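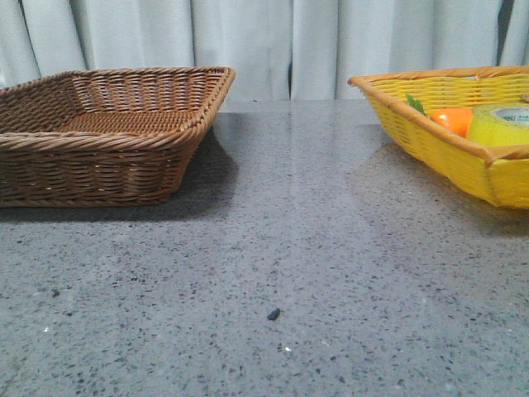

Figure 6-1. Two-basket layout from the fixed camera, both arms out of view. Brown basket left, yellow basket right.

6 Recording Demonstrations for the Two-Basket Task

This section covers the layout, the camera check, the recording of single episodes, and the review of a finished batch on the Wornham two-arm station. It assumes that the station has been assembled and calibrated as described in Sections 2 through 4 and that the Grenix recorder starts without errors. For the one-basket task, see Section 5.

Each episode is one complete demonstration, driven by an operator at the leader arms. The recorder stores joint positions, gripper opening, and three camera streams (fixed, left wrist, right wrist) on one clock. A batch is 100 episodes of the same task by the same operator.

6.1 Before you start

You need:

- two shallow baskets of different colors
- the object kit for the task, including at least one roll of tape
- a backdrop curtain
- a dry lint-free cloth
- the batch sheet

The top of the work surface must be 780 mm above the floor. If the station has been moved, measure again at both front corners. The leader arms are matched to this height, and the gripper will stop short of the surface or press into it if the height is wrong.

CAUTION: Keep hands out of the reach of both arms whenever the green lamp on the controller is lit. Pausing the recorder does not stop the arms. Use the hold switch.

6.2 Setting up the layout

1. Set the hold switch to HOLD and check that the lamp is off.

2. Wipe the work surface. Small specks are acceptable. Remove anything large enough to catch under a basket or a fingertip.

3. Draw the curtain across the full width behind the work surface. It may hang in folds. It must not lie on the surface or move in a draft.

4. Place one basket on each side, leaving open surface between them. Write the color and side of each basket on the batch sheet.

5. Put the objects for the episode in the start basket given on the batch sheet. Objects may touch or lean on the basket wall. Do not stack them.

6. Stand clear, set the hold switch to RUN, and send both arms to the rest pose.

Note: A basket does not have to be fully inside the fixed camera's view. The wrist cameras cover what the fixed camera loses. The open surface between the baskets does have to be fully in view.

Do not tape or clamp the baskets down. Small shifts from one episode to the next are wanted in the data. If a basket slides so far that an arm can no longer reach across it, stop, set the hold switch to HOLD, and move the basket back by hand.

6.3 Lighting

Use the ceiling lights and leave the blinds as they are for the whole batch. A polished surface will show a bright band where it mirrors the curtain. This is acceptable as long as the speckle in the surface can still be made out inside the band. If the band is plain white, lower the exposure of that camera one step in Settings > Cameras and record the change on the batch sheet.

Shadows beside the baskets need no correction.

6.4 Checking the wrist cameras

Do this at the start of every batch and after any contact between a gripper and a basket.

1. In the recorder, open Live View and select the right wrist camera.

2. Close the gripper until the fingertips almost meet.

3. Check that both fingers enter from the bottom edge at the center and that the gap between them runs close to vertical.

4. Turn the wrist until part of a basket comes into view. The weave must be sharp enough to follow row by row.
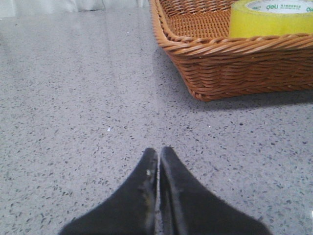 5. Look at the inner faces of the fingers. Light scuffs and dust are normal. Wipe off anything sticky with the dry cloth, with the hold switch on HOLD. Do not use alcohol on the finger pads.

6. Select the left wrist camera and repeat steps 2 through 5 with the left gripper.

If the gap between the fingers leans to one side, the camera has turned in its bracket. Loosen the two bracket screws, turn the camera until the gap is straight, and tighten the screws again. Then run Calibrate > Wrist Only. Episodes recorded before the correction may be kept if the lean is small. Mark them CAM in the notes column.

Printed matter on an object, such as a maker's name on the core of a tape roll, may be visible in the wrist view. You do not need to cover it.

6.5 Recording an episode

1. Press NEW. The episode number appears at the top left of the recorder window.

2. Select the task line that matches the batch sheet. The wording is stored with the episode and is used in training, so do not edit it. If no line matches, stop and ask the batch owner.

3. Take hold of both leader arms. Wait for the second tone.

4. Bring the active gripper over the object with the fingers open wider than the object.

5. Lower the gripper until the fingertips are on either side of the object. Hold still for a moment.

6. Close the fingers. Stop squeezing when the object no longer turns between them.

7. Lift straight up until the object is higher than both basket rims, then move across.

8. Lower the object into the target basket and open the fingers. Do not drop it from rim height.

9. Return both arms to the rest pose and press END.

An episode may hold no more than 1920 frames. The recorder sounds a short warning tone near the limit and then closes the episode by itself. An episode closed in this way is marked LONG and does not count toward the batch.

Move at an even speed. Long pauses in mid-air teach the model to pause in mid-air. If you lose track of what to do next, end the episode and discard it.

6.6 Objects on the open surface

Some task lines start with an object standing on the surface between the baskets. The same thing can happen by accident when an object slips from the fingers on the way across. Record both cases as follows.

1. Leave the object where it is. Do not push it toward a basket.

2. Choose the arm whose basket is nearer. Keep the other arm over or behind its own basket.

3. For a tape roll standing on its side, approach with one finger on each side of the roll. Both fingers must be clear of the roll before you lower them.

4. Close, lift, and place the object as in 6.5, steps 6 through 8.
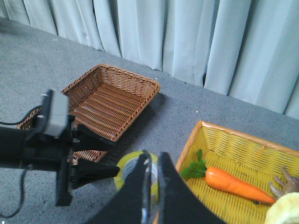
Figure 6-2. Right wrist camera. Fingers open around a tape roll between the baskets; the left gripper is at the near edge of the brown basket.

Recovery from a slip is useful and should be kept. Enter SLIP in the notes column and go on with the episode. If the object has rolled out of reach or fallen off the surface, press END and then DISCARD.

CAUTION: With both grippers low and near the middle, the fingers can meet. The Wornham controller limits arm speed in this zone but does not prevent contact. Raise one arm before you bring the other across.

Note: The second arm will often appear in the wrist view of the first. This is expected. Do not move the second arm out of the way only to clear the picture.

6.7 Between episodes

1. Set the hold switch to HOLD.

2. Return the objects to the start positions given on the batch sheet. Turn each object to a new angle.

3. Change the order of the objects in the basket at least once every few episodes. Rigid toy food such as the carrot should not always point the same way.

4. Check that cables on both arms hang free and do not cross a basket.

5. Set the switch to RUN.

Operators should take a break at the halfway point of the batch. The break may be longer, but the lights and blinds must be the same when recording starts again. If they are not, close the batch and open a new one.

6.8 Reviewing the batch

Open the batch in Grenix and select Review. Play every episode in the fixed view at double speed. Switch to a wrist view wherever the grasp is hidden behind a basket wall or a gripper.

Mark an episode PASS if:

- the task line matches what was done
- the object named in the task line ends up inside the target basket
- all three camera streams run to the last frame
- no hand or sleeve enters any view

Mark it FAIL in all other cases. SLIP episodes are judged by the same rules.

A batch with 92 or more PASS episodes may be uploaded as it is. With fewer, record replacements on the same layout before uploading. Replacements take new episode numbers; do not record over the failed ones.

To upload, select Batch > Send and choose the Carrier project. The Jikereo storage box must be switched on and must show a steady white light. Leave the recorder open until the status line reads COMPLETE.

6.9 Common faults

One wrist stream is black: The camera plug on the forearm is loose. Set HOLD, reseat the plug, and restart the recorder.

Gripper closes but the object turns: The fingers are too high on the object. Open, lower, and close again. If it keeps happening on the tape roll, replace the finger pads.

Brown basket moves with the gripper: A finger is hooked under the rim. Open the gripper before raising the arm.

Frame count differs between cameras: Discard the episode. If the next one shows the same fault, restart the controller and the recorder, in that order.

Task line missing from the list: The batch sheet is newer than the task file. Select Tasks > Refresh.

Send corrections to this section to Tanveer Arain, with the section number and the recorder version.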